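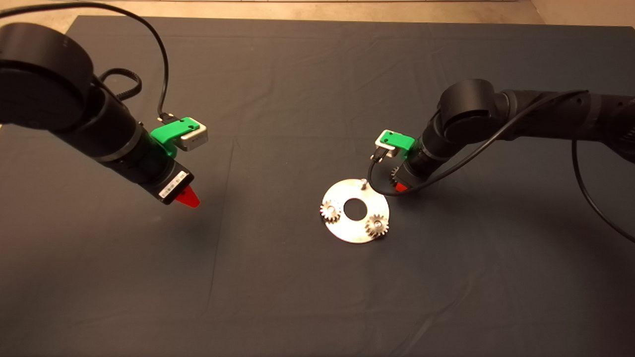 Right arm with the third gear, top post still open.

Gripper opens by itself over the plate (two-arm gear cell)

Forum: Small Cells and Benchtop Automation
Page 1 of 1

boreandkey
Started this topic

We have a fault I can't pin down. The cell is two black Junen arms over a table with a gray cloth on it. The job is to put spur gears on the posts of a round plate. The first two go on without trouble. On the third one the right gripper sometimes lets go before the gear is on the post, when the hand is lined up and about to start down.

What I know so far:

Right arm only. The left one has not done it.
It happens 15 times in 500 cycles, give or take nothing, I went through the log twice.
The Plenivix log shows the close command, then a gap with no gripper position data, then position data again with the fingers at full open. No open command from us anywhere.
No fault code is raised. The program keeps going as if the gear were still there, moves down and "places" nothing.

The last item is the one that bothers me. It then reports a good cycle.

Already tried: swapped the gripper body with a spare, same result. Lowered the speed on the approach, same result. Reinstalled the Plenivix driver, same result.

Anybody seen this on a Junen?

tallowgate
Reply 1

Look at your pads before you go further into the electronics. A gear that size has teeth on the outside and you are holding it with foam. If the pad edge is chewed up the gear tilts, the finger force pushes it out, and the gripper travels past where the gear was. Depending on how the driver reports it, that can look like it opened. We had a slipping part that took us a month to find and it was pads.

boreandkey
Reply 2

The fingers go to full open. A slip would leave them closed on air. I have the position values. I don't see how pads do that.

tallowgate
Reply 3

Some grippers have a regrip routine that opens and closes again if the part is lost. If the data gap covers the first half of that, you would only see the open. I would still look at the pads. It costs you five minutes.

boreandkey
Reply 4

Fair enough. I went and looked. The pads are the gritty black kind stuck inside the red fingers, and where they meet the plastic the edge is uneven.

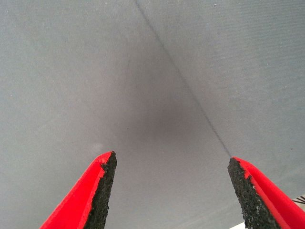 I put new pads on both fingers, cut straight this time, and ran it again. It let go on cycle 44 and then on cycle 72, and I stopped there. So the pads were due for a change anyway but they are not the cause. Regrip is turned off in our config, I checked that too.

slowstop
Reply 5

Where does the cable run on the right arm? In your top picture it comes down past the wrist in a long loop. A gap in position data followed by full open sounds to me like the gripper lost power or comms, came back, and ran its startup homing. Plenty of grippers open fully when they boot. That would also explain why there is no command in the log.

Test: park the arm in the pose where it fails, with no part, and move the cable by hand with the arm DISABLED. Watch the data.

pennyweight_9
Reply 6

Agree with slowstop. We lost a connector the same way, and ours looked fine from outside. The pin had backed out of the housing. It only broke contact with the wrist turned one way.

I would also ask how you found out the gear was missing. Is someone standing there?

boreandkey
Reply 7

Yes. One of us stands there, and when the gear drops we pause the program, pick the gear up and hit resume.

pennyweight_9
Reply 8

Pause, or stop? Those are different on a Junen. Pause holds the motors on and waits. If anything clears the pause, the arm continues from where it was with your hand in there. And you have a second arm over the same table.

boreandkey
Reply 9

Pause from the Plenivix screen. The arms are slow and we keep one hand near the button.

slowstop
Reply 10

Please stop doing that. Set aside for a minute that the gripper fault is the topic. You have a tool that reboots with no fault raised, you do not know why, and people are reaching under it. A gripper that can open without a command can possibly close without one too, depending on what its homing does. Stop the drives, then reach in.

tallowgate
Reply 11

I think this is being made bigger than it is. These are small arms on a bench moving a small gear. If they have force limits set and the speed is low, a bump is a bump. Pressing the e-stop every time means re-enabling both arms and losing the sequence, and people will get tired of it and go back to reaching in. Better to fix the fault.

pennyweight_9
Reply 12

The force limit is on the arm joints. It has no effect on how hard the fingers squeeze. The fingers come to a point at the end, too. If re-enabling takes too long then write a proper recovery routine: drives off, part out, drives on, start from the third gear. It is an afternoon of work.

tallowgate
Reply 13

No argument about a recovery routine. My point was that an e-stop alone won't last as a habit.

ratchetmoor
Reply 14

Joining in from a different line of work, but we have gears from Tarigan on a similar plate and our dropped ones roll. Check under the table too. We had one end up beside a caster and it was there for weeks before anybody missed it.

And whatever the cause is, you need a check before the place move. Read finger width after the approach and before going down. If it is wider than the gear, stop and raise a fault. You should never get a good cycle out of an empty hand.

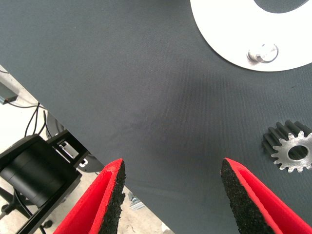

Nelbridge, April

boreandkey
Reply 15

Update with what we found. I'm writing it up in one place so it is useful to the next person.

Slowstop had it. With the drives off I moved the cable on the right arm through the pose used for the third gear, and the gripper data dropped out on the second try. The plug at the gripper end was seated, but the cable was clamped too far up the arm, so when the wrist turned there was no slack left and it pulled sideways on the plug. The left arm never goes to that wrist angle.

The gripper restarted each time and opened fully as part of its startup. Junen support confirmed that this is how it is set from the factory. They also said the driver version we have treats a short dropout as normal and does not pass it on. There is a setting to change that. It was off.

Changes made:

New cable on the right arm, with the clamp moved so there is slack at full wrist turn in both directions.
Dropout on the gripper now stops both arms and needs a manual reset.
Finger width check before the place move, as ratchetmoor said.
Recovery routine with drives off, restarting from the gear that was lost.
Pause is no longer used for reaching in. There is a sheet taped to the screen about it.

Ran 500 cycles since then with no drops. I pulled the gripper plug on purpose once with a gear in the fingers and it stopped both arms the way it should.

slowstop
Reply 16

Good. Put the cable on a replacement schedule. A new one will wear at the same place sooner or later, even with the slack.

tallowgate
Reply 17

Glad it's found. I was wrong about the pads. I would still change them more often than you were.

pennyweight_9
Reply 18

Does the finger width check know the difference between the gears? If one is a bit bigger, a wrong gear would pass.

boreandkey
Reply 19

Not yet. Right now it only checks for something or nothing. I'll look at the values for each gear and see if they are far enough apart to use.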